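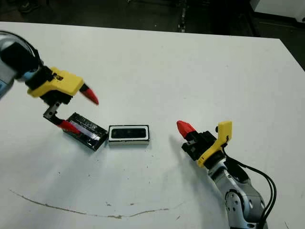 Mekitz bimanual handling project
Progress report for the period ending in May
Prepared by Faizal Wijaya

Summary

Work in this period went into the second work package, learning two-arm handling of small flat objects from teleoperated demonstrations. The training set reached 4000 demonstrations, the first full policy was trained on it, and we ran the first comparison against the single-arm baseline. The two-arm policy does better on flat objects lying close together. It does not yet do better on single objects, and we explain below why we think so.

Data collection

Collection on the two-arm table ran for most of the period. Operators work from the head view only, the same view the policy receives. We dropped the side view after the first trials because operators leaned on it to judge fingertip height, and the policy could not reproduce what they did.

Of the sessions recorded, 121 were rejected at review. Most had a dropped command stream on one arm. The Wustovus logger now stops the session when the two arms drift apart in time, and the rejection rate has fallen since that change went in.

Both grippers keep the red cone-shaped fingertips. We tried flat pads for a short time. They held thicker boxes well but could not get under a box lying flat on the table, so we went back to the cones.

Method

The earlier policy predicted one joint command for both arms at every step. The new one predicts a short sequence per arm and a shared contact signal that tells each arm whether the other is touching something. Labels for this signal come from motor current, with no hand labeling. Training takes 3 days on the current machine.

Results

We ran 100 trials per condition with objects and starting positions the policy had not been trained on. With two flat objects placed close together, the two-arm policy finished 71 trials and the baseline 48. With one object alone, the figures were 82 and 84, which we treat as no difference.

The gain comes mainly from tilting. One arm raises an end of the box and the second comes in from the opposite side. The most common failure is that the lifting finger slides off a glossy or taped surface before the second arm arrives. The next most common is that the neighboring object gets pushed along the table.

On single objects the policy often waits for the second arm when it isn't needed and runs out of time. We think this reflects the training set, where nearly every demonstration uses both arms.

Changes to the plan

The replication at the Győri site will start one month later than planned. Their table is a different height and the head camera needs a new mount. The budget is not affected.

Next period

Add single-arm demonstrations to the training set and retrain. Test a rougher fingertip surface, with samples on order from Pundetti. Repeat the close-together trials with the contact signal switched off, so that its effect can be reported separately from the longer action sequence. Send the data format document to Győri before their setup begins.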